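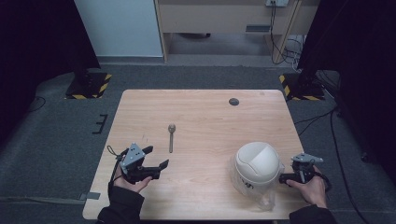 Table Clearing Moves to the Zurnuda Program: What Staff at Iststead Can Expect

Keskinen has begun preparing for the use of robots in the dining and break areas at the Iststead site. The first stage of the program, known as Zurnuda, concerns the clearing of tables after meals. It does not involve a working robot on the dining floor. Members of the Dining and Cleaning team are instead carrying out ordinary clearing tasks by hand, using a pair of handheld grippers, so that the movements can be recorded and later used to train the machines.

Five employees have been assigned to this work from the existing team. They were selected from those who put their names forward in response to the notice in May, and all of them remain on their regular pay grade with their length of service unchanged. Hanne Kinnunen, Head of Site Services, has confirmed that hours spent on recording count as normal working hours for all purposes, including overtime and leave.

The tasks are deliberately plain. An employee stands at a table with one gripper in each hand and handles the things that are left behind in any break room: a spoon, a lidded container, a cup, a folded napkin. Each task is repeated many times with the objects set out in different places. Sessions last 40 minutes and are followed by a break away from the table. The length was agreed with the employees after the trial period, when several reported tired wrists and forearms toward the end of longer sessions.

Živko Đorđević, who has worked in the dining area for most of his career at Keskinen, was among the first to take part. "You find out how much you do without looking," he said. "With your own fingers you just pick up a spoon. With the grippers you have to decide where to take hold of it, and a spoon lying flat on a table is one of the harder things. I was slow for the first few sessions. Now I can work at a fair pace, but I would not want to do it all day, and we are not asked to."

His colleague Elsa Mäkelä raised a different point. She noted that the recorded work is quieter than a normal shift, and that the team members who are on recording duty miss the contact with the people they serve. The schedule has been changed as a result. No employee is now placed on recording duty for both halves of a shift, and those who wish to give up the assignment may return to their usual duties at the end of any week without giving a reason.
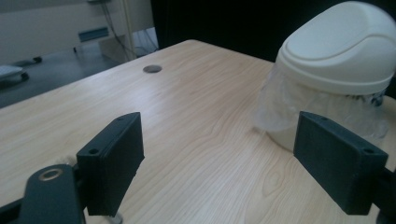 Issue 94 – Page 5

The grippers have two facing fingers that close on an object from either side. They are held and worked by the employee, and no part of the equipment moves under its own power. Employees have been asked to keep sleeves and jewelry clear of the fingers and to report loose screws or worn pads to the session lead before continuing. Lids and bin liners call for particular care, as thin plastic is easily pinched and pulled along with the object being moved.

Aino Riihimäki, who leads the recording sessions, wishes to remind all participants that a failed attempt should be completed and left in the record. A dropped spoon is of use to the program, and there is no target for the number of successful attempts. Individual results are not passed to line managers and will not be used in performance reviews.

Effect on Positions

Management recognizes that many employees have asked what will happen to their jobs when the robots are brought into use. The position at present is as follows.

Under the agreement reached with the employee representatives, no position in Dining and Cleaning at Iststead will be removed during the recording stage or the floor trial that follows it. The trial will use two robots, both in the smaller break room, and both will work only outside the busiest meal times. A member of the team will be present whenever they are running. The duties expected to change first are the clearing and wiping of tables late in the afternoon. Food service, restocking and the daily kitchen checks are outside the scope of the program.

Agreement has not yet been reached on what follows the trial. Thaddeus Begay, speaking for the employee representatives, stated that the group supports the program in its current form but expects a written commitment on retraining before any robot is used on a permanent basis. "The people in these sessions are teaching their own trade," he said. "We consider that to be skilled work, and we have asked that it be recorded as such in their job descriptions." Ms. Kinnunen has accepted the request in principle – the wording is now being prepared – and a draft will be shared with the representatives before the trial opens.

Staff from the Flarncombe site will visit Iststead later in the year to see the sessions and speak with the employees taking part. Whether Flarncombe joins the program has not been decided, and no recording equipment has been ordered for that site.

Taking Part

A second group will be formed once the present assignment ends. Experience with computers or machinery is not required, and employees on part-time contracts may apply on the same terms as others. Those with a current or past injury to the hand, wrist or shoulder should speak with Occupational Health before putting their names forward. Application forms are available from the Site Services office and should be returned there, signed by the employee and the shift supervisor.

Questions about the schedule should be directed to Ms. Riihimäki. Questions about contracts or job descriptions may be put to Ms. Kinnunen or, in confidence, to Mr. Begay.

Contact: Site Services Office, Iststead | © Keskinen. All rights reserved. | Back to top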